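Home-built arm learns to pick up a pen at Indgate workshop
10/27/19

A robot arm put together over 17 evenings in a shared workshop has reached the stage its makers have been looking forward to since May: it is being let loose on pens.

The arm belongs to Salma Ashour and her brother Mahmoud, who have a corner bench at Indgate, the members' workshop on the old Abou Zeid yard. They call it Peseo, a name that started as a typing mistake in a parts list and stuck. It stands on a heavy base bolted to the bench, has a two-fingered gripper at the end and carries a small camera at the wrist, so that whoever is sitting at the laptop can see what the hand sees.

Anyone who has dropped in lately will have noticed how much quieter the thing has become. The first version of the shoulder joint used a belt that slapped against its own cover on every turn, and you could hear it from the woodwork room. Mahmoud took the whole joint apart, moved the motor lower and made a new cover with more space inside it. Now there is a soft whirr and very little else, and people wander over to watch without being asked!

The software side is Salma's. She wrote the first control program on her own, threw most of it out, and began again after a long evening with Valtteri Mäkelä, another Indgate member, who had already been through the same troubles with his plotter. The arm used to be told exactly where to go, in fixed positions typed in by hand. In the new version it is guided through a task by a person first, and the readings from each joint are saved along with the view from the wrist. The program then tries to work out the moves for itself.

"I thought the clever bit would be the hard bit," Salma said. "Most of my time has gone on cables."

Cables really have been a saga. The first set ran down the outside of the arm and caught on the elbow whenever it folded in tight. The second set was too short by a finger's width, which only came to light with everything screwed down. The third runs through clips along the upper arm with a generous loop at each joint, and it has held up well enough that the pair have finally stopped carrying a spare in the toolbox.

The gripper has had nearly as many lives. Early fingers were straight and flat, fine for blocks of wood and hopeless with anything round. The present pair are black and curved, broad at the base and narrowing to blunt tips, and they close up neatly against each other. Youssra Kamel, who shares the next bench, lent a hand with the shape and still has a drawer full of the rejects - well worth asking to see if you like that sort of thing.

So, pens. A marker is a lovely awkward object for an arm like this. It's thin, it rolls, and it has to be held in the right place if it is ever going to draw a line. Salma and Mahmoud want Peseo to pick one up from wherever it has been left, turn it the right way and make a mark on a sheet of paper. They have split the job into stages and are working on the first of these now, getting the fingers down to the marker and around the barrel.

A shiny white surface makes it harder still. Light from overhead bounces straight back into the wrist camera, and a white barrel on a white background gives the program little to go on beyond the dark parts at either end and a bit of shadow down one side.
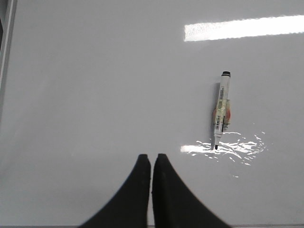

Aicha Morsy wrote on the members' board that she would put down a sheet of matt grey card and be done with it, as her own sorting machine went from hopeless to decent the day she stopped using a glossy tray. She added that the pair should save the shiny surface for later, once the arm can manage the easy version, and offered a roll of card left over from the Kadow open day.

Mahmoud is tempted. Salma is holding out for now, on the grounds that kitchens and desks are full of shiny things and Peseo may as well get used to them. They have agreed to try both and compare, with the same marker and the same starting positions each time.

There is plenty more on the list. The wrist turns a little further one way than the other and wants evening up. The emergency stop works but sits on the wrong side of the bench for a left-hander, and Mahmoud is left-handed. Salma would also like a second camera looking on from the side, to give the program a better idea of how high the fingers are. And there is a plan, still only a sketch on the back of an envelope, for a smaller arm built from the same drawings that newer members could put together over a few weekends.

The drawings and the parts list are in the blue folder by the laser cutter, and anyone at Indgate is welcome to copy them. The list includes the mistakes, with notes on what was swapped for what, and it makes a very good read if you are thinking of building something similar at home. The pair are usually at the bench in the evenings and are happy to let visitors have a go at guiding the arm - mind the loop of cable at the elbow, and keep your mug on the other table.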